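3.2 Overnight use and the packing record

Overnight visitors account for a small share of entries at most dune and desert parks, and studies of visitor experience have tended to treat them as a subset of day hikers. We treat them separately. Backcountry campers at Postetberg carry everything they will use between late afternoon and the following morning, including all water, and the marked route to the tent sites has no shelter. What they choose to carry therefore limits what they can do after dark: whether they walk away from the site, how long they stay outside the tent, and at what hour they go back in.

Earlier work on pack contents has relied on recall. Campers are asked at the trailhead, or by mail some weeks later, to list what they brought. Kobzar's pilot survey used this method and found that stoves, tents and water containers were listed reliably, while clothing was reported in collective terms such as "layers" or "warm things." Collective terms cannot be matched to a temperature log. For the present study we asked participants to keep a packing record at home on the evening before departure, entering each garment on its own line (Figure 4). 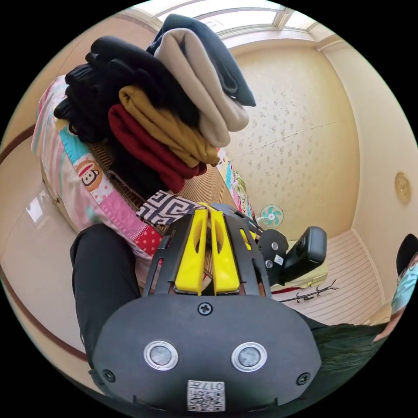 Figure 4. Clothes and bedding.

The record sheet has four columns: item, main fiber, intended use, and place in the pack. The last column was added after the pilot, when Vibeke Fogh noted that campers who had put their warm layer at the bottom of the pack often did not take it out until the tent was up. Sheets were coded by two readers working apart. Disagreements were settled by going back to the written entry, and items that could not be assigned to a fiber class were kept in the data as "unknown" instead of being dropped.

Each participant also carried a Dratix logger clipped to the outside of the pack. The logger stored air temperature and relative humidity every 20 minutes from the trailhead to the return. Loggers were left outside the tent overnight, hung from a pole or guy line at a height chosen by the camper. We did not fix the height. This adds some noise to the readings near the ground, where cold air settles between dunes on still nights, but a fixed mount would have meant one more object for people who were already carrying a full load of water.

The sample was drawn from permit holders in August. Permits are issued in person on the day of the stay, so invitations were sent through the mailing list of the Romico outdoor program, whose members plan their trips in advance. This is a limit of the design. Members of an outdoor program are likely to own more equipment than the general camping public and to have used it before. The full set of sheets contains 3118 item lines, of which 8 were unreadable and were removed before coding.

We recorded three times for each party: arrival at the site, the last return to the tent, and first exit in the morning. Arrival was taken from the trail register. The other two were self-reported on a card kept with the permit. Parties were also asked whether they had walked more than 50 meters from the tent after sunset, and if so, whether they had used a headlamp. The headlamp question was included for a practical reason — park staff wished to know how often people moved about by moonlight alone, which bears on the spacing of the trail markers.
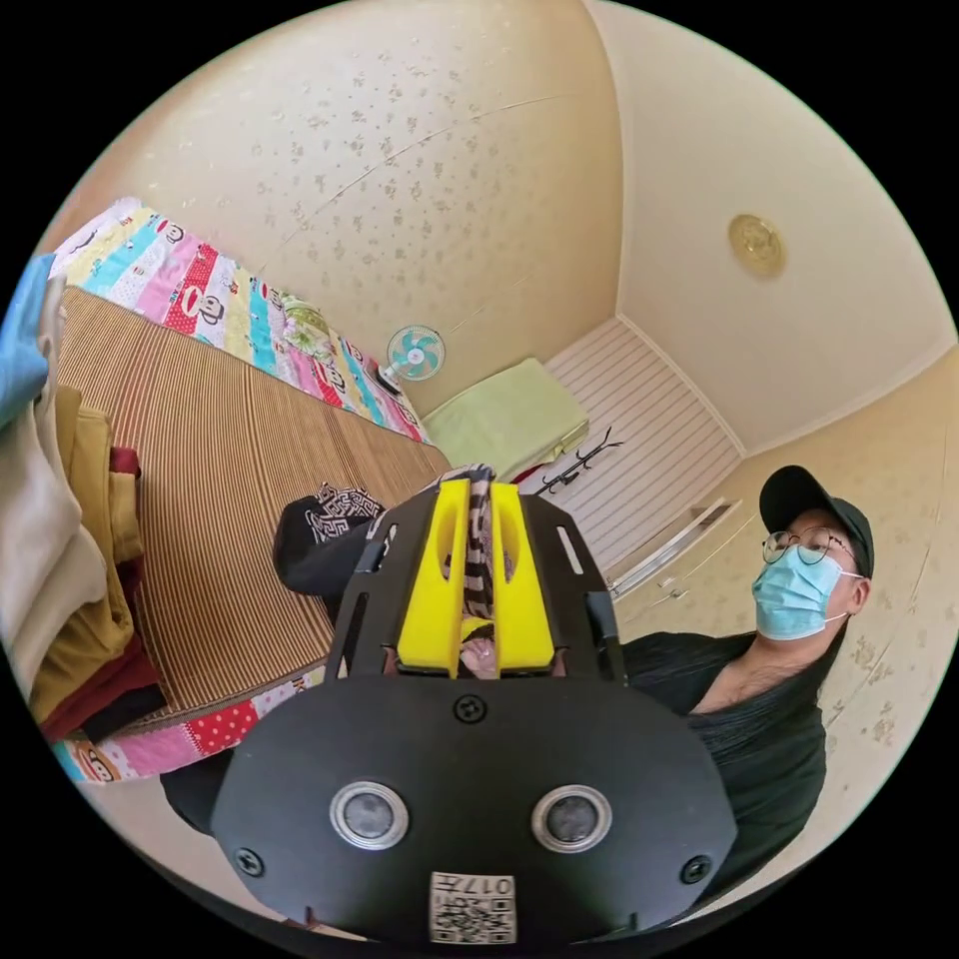 Moon phase was entered as the illuminated fraction at local midnight. Cloud cover was taken from the nearest station, which lies outside the dune field and at a lower elevation, and should be read as an approximation of conditions at the sites. Wind was not used in the main model. Station wind speeds agreed poorly with campers' written comments, probably on account of the shelter given by individual dunes, and we had no instrument at the sites that could resolve the difference.

For the analysis, garments were grouped into base, middle and outer layers following Long's scheme, with headwear and gloves as a separate class. Sleep clothing was counted only where the sheet gave sleeping as the intended use. Garments listed for both walking and sleeping were entered once, under walking, and flagged. The outcome variable was time spent outside the tent between sunset and the last return. Party size was included as a covariate, as was the presence of children, who in the pilot were associated with an earlier last return regardless of temperature.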